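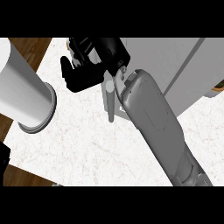 Severin Frei has written the life stories of two mayors, a state senator, a sheriff and a man who ran for governor on the single issue of daylight saving time. His own name appears on none of the covers. In one case it doesn't appear in the acknowledgments either, although the candidate's dentist does.

"He had very good teeth," Frei says. "I didn't take it personally."

We meet on a Monday at a diner in Kekdale, where he has lived since he quit the statehouse beat at the Grorport paper and found that politicians would pay him more to agree with them than his editor had paid him to call them up and ask. He orders pie before coffee. It's a little after ten in the morning.

The trade, as he describes it, starts with the tapes. A client sits down with him for as many hours as the campaign will give up, usually 20, and talks. Frei has them transcribed by someone he won't name, and then he reads the pages with a pencil, looking for anything that happened.

"You'd be surprised how much of a public life is attendance," he says. "They were at the ribbon cutting. They were at the other ribbon cutting. I had one man give me three hours on a highway interchange, and when I asked how he'd felt when it opened, he said 'on schedule.' I used that. It's the best line in the book."

The childhood chapters are where the trouble usually is. Every client grew up poor, including the ones who didn't. Frei has a private scale for this. At the bottom is the client whose father really was out of work. In the middle is the client whose father owned the store but made him sweep it. At the top is a woman, since retired from the legislature, who told him with tears in her eyes about the winter her family had to share the boat.

Does he push back?

"Once. I say, are we sure about this, because there are people in your hometown with yearbooks. If they say they're sure, I write it. I'm a carpenter. If you want the stairs to go up to a wall, I'll tell you about the wall and then I'll build you some very nice stairs."

This brings us to the book he is here to talk about, or at any rate the one everybody in Grorport is talking about. The memoir of a former city council president came out in the spring from Arna, a small press that until then was best known for local hiking guides. It runs to 420 pages. It accuses nine colleagues of betrayal, one of them twice. In the weeks since, a weekly panel show on public access television has given four whole episodes to the question of whether it can be called an autobiography at all, given that long stretches of it are about other people's failings.

Frei didn't write it. He wants that on the record, and he raises it before I do. He was asked, he says, and got as far as a lunch.

"He brought an outline. It was a list of names. I said, where are you in this? He said, 'I'm the one they did it to.' I told him that was a grudge with chapter breaks, and he asked if I thought that would work as a title."

All the same, he has little patience for the panel. He has watched all four episodes, the last one again with the sound off, and his objection is that the critics have invented a rule. An autobiography, one panelist argued, has to be mostly about the author. Frei thinks this is generous to authors.

"Name me a political memoir that's about the person. They're all about who wouldn't return a call. The difference here is that he left it in. Normally somebody like me goes through and changes 'that snake' to 'some of my colleagues had a different vision.' I've typed 'different vision' so often my hand does it alone."

He also points out, with his mouth full, that the panel has done more for the book than Arna could. By his account the first printing was 2,039 copies, a number so odd that he called the press to ask about it. They had run out of cover stock. The second printing was ordered after the second episode.

"So now the two sides need each other. He gets to be persecuted and they get a fifth week. I'd be amazed if they weren't splitting a sandwich somewhere."

I ask about the offer that one of the panelists made on air, to sit down with the former council president and teach him how to write. Frei puts down his fork. It is the first time he has done so.

"See, that was rude. You can call a man's book bad. You can call it long. But offering to tutor him, on television, when he's 63 and has chaired the budget? He had to answer that. I would have answered it. I'd have used fewer capital letters."

The answer, for those who missed it, ran to 25 posts and was put up between midnight and breakfast. Frei has read those too. He considers the eleventh the most honest thing its author has published, and says that if the man had come to lunch talking like that he might have taken the job.

What would he have charged? He names a figure, then asks me to leave it out, then asks if I could say it was higher.

His current client is somebody in the Kaufmann district with plans for next November. He won't say which office, or which party, and claims there are days when the transcripts wouldn't tell you. They are still on the childhood. There was, it seems, only one car.

"One car," he says. "I said, how many people could drive? He said, 'Well, just my mother.'"

Frei has thought about writing his own memoir. He has a folder for it, which holds a contract he never sent to anyone and around a page and a half about his uncle's chicken coop. He stopped when he noticed that he had made the coop smaller.

The check comes and he lets it lie there. On the way out he asks who will be editing this piece, and whether they could be talked into calling him a former journalist instead of a ghostwriter, and whether it would help if he sent over a paragraph.

It came that evening, at a quarter to six. It was pretty good – a little heavy on the statehouse years, with one editor described as having a different vision.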